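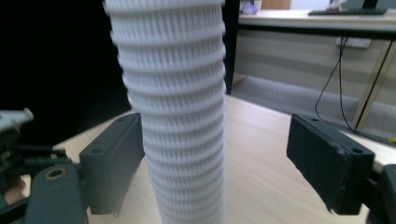
White ribbed cylinder on a light wooden table

Xolalpa Home Help > Water and Plumbing > Private supplies

Pressure drops after ten minutes, borehole supply

hedgebottom
Posted in July, 4 replies hidden, 3 shown

We moved to a house on a borehole last autumn and have never had anything except mains before, so please assume I know very little. The water comes up to a small shed, goes into a pressure vessel, then through a Falico filter housing on the wall and then a UV lamp, and from there it runs underground to the house. The shed is up the slope from us. The previous owners left one sheet of notes, most of it about the septic tank.

For the first ten minutes or so everything is fine. The shower is strong and you can run the kitchen tap at the same time. After that it fades to a weak stream, and if you turn everything off for half an hour it comes back. It has got worse since the spring. The water is clear in a glass but the toilet cistern has a fine brown layer at the bottom, a bit like wet flour.

Things I have done so far:
Cleaned the shower head, which is a Restetti one and had grit in it.
Changed the filter in the housing. It made no difference that I could see.
Checked the stopcock in the house is fully open.
Read the gauge on the pipe by the pressure vessel. It says 3 bar when nothing is running and drops slowly to just over 1 when the shower has been on for a while.

The pump is a Jistex and is down the hole, so I can't see it. There is a control box on the wall with a green light that stays on the whole time. I had one quote for lifting the pump out and looking at it, which was £705 before any parts, and I would like to know whether that is really the next step. There are two of us in the house and no animals or garden watering.

oldmill_end
Could be the filter. Ours went like that and a new one sorted it.

Also check the UV lamp, they only last a year.

gravelpit
The lamp won't affect your pressure, although you should change it if you don't know how old it is. It will still glow long after it has stopped doing its job properly.

The useful thing in your post is the gauge reading. If your gauge is before the filter housing, and it sounds as if it is, then a blocked filter would leave it reading high while the house went weak. Yours falls to just over 1 bar, so the water isn't reaching the gauge fast enough in the first place. That puts the trouble at the pump, in the pipe up from the pump, in the control box or in the borehole itself. I wouldn't spend any more on filters for the moment.

Before you pay for a lift I would do these in order.

1. Find out when the pump comes on. Stand in the shed while somebody else runs a bath. On most systems the pump should cut in at some point below 2 bar, and you may hear a click from the control box or a faint hum in the pipe. If the needle goes down to 1 and nothing happens, look at the pressure switch first. It is a cheap part and an electrician can swap it. Don't take the cover off yourself with the power on.

2. Check the pressure vessel. Turn the pump off at the isolator, open a tap until the gauge reads zero, then put a car tyre gauge on the valve at the top or end of the vessel. It wants to be a little below the cut-in pressure. If water comes out of the valve the bladder has gone and you need a new vessel. I paid £389 for mine, fitted.

3. If the pump is running all the time and the pressure still falls, ask about dry-run protection. Some control boxes shut the pump off when the water level gets low and let it start again later. Full flow, then a weak stream, then full flow again after a rest is just what you get from a borehole that can't refill as fast as you are drawing from it. Getting worse from spring into summer fits that as well. So does fine silt, which gets stirred up when the level is low.

If it is number three, lifting the pump may tell you nothing. What you want is a yield test. The driller's log should say what the yield was when it was drilled, and the firm may still have a copy if your sellers didn't leave one. Some people get round a low yield by putting in a storage tank with a second small pump, so the borehole can fill it slowly overnight. Two people get through up to 350 litres a day if there are baths involved, and a poor borehole can often manage that over 24 hours.

For the silt, a coarse 50 micron filter ahead of the one you have will save you money on the finer ones. Date them with a marker pen when they go in.

One more thing. Ask the council's environmental health people when the supply was last sampled. If you can't find a result, get one done, and boil the drinking water until it comes back if you notice the brown getting worse.

hedgebottom
Thank you both. The gauge is before the filter, I have just been up to look. I ran the bath and the pump did come on with a hum at a bit under 2 bar, and then after eight or nine minutes the hum stopped while the tap was still running. The green light stayed on. It started again when I was back at the house so I didn't time it.

I have rung the drilling firm and they are looking for the log. The tyre gauge is in the other car, so the vessel will have to wait until this evening.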